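Cullow releases Kusosari 5, with a grasp planner that copes with clutter

August 28, 2020

We've been sitting on this one since June, so I'm very happy to say it: Kusosari 5 is out today, and anyone with a Cullow licence can download it this afternoon. I'm Behrouz Naseri, I look after the planning side, and I've been allowed to write the release myself (sorry, marketing).

The big change is the grasp planner, which we call Nouri. The old one looked at an object, picked a spot and went for it. Nouri scores the fingers' whole way in, so it knows when a bottle lying behind the thing you want is going to get a knuckle in the side. It also handles see-through plastic far better, and that was the request we heard most by a long way! Our test set now has 849 household grasps in it, 152 of them on clear or frosted plastic, and Nouri plans a usable approach for 92 per cent of the lot.

You can still set the closing force by hand if you like. The default now stops as soon as both pads report contact, and thin-walled cups are much happier for it.

The replay viewer has been rebuilt too. Scrub to the moment a finger touches, click on it, and you get the planner's scores for that instant next to the camera view. I use it every day and I'd be lost without it.

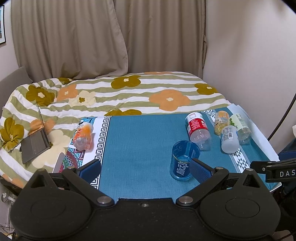
Sepehr Bahrami wrote back after trying the beta that the viewer had saved him a week of guessing, but that he'd still like to export the scores as a plain table. Fair point, Sepehr, and it's on the list for the next update.

Kusosari 5 reads recordings from version 4 without converting them. If you use the Flusutard plug-in, update that first, then the planner. Release notes and the installer are on the Cullow downloads page, and questions can come straight to me through the support desk.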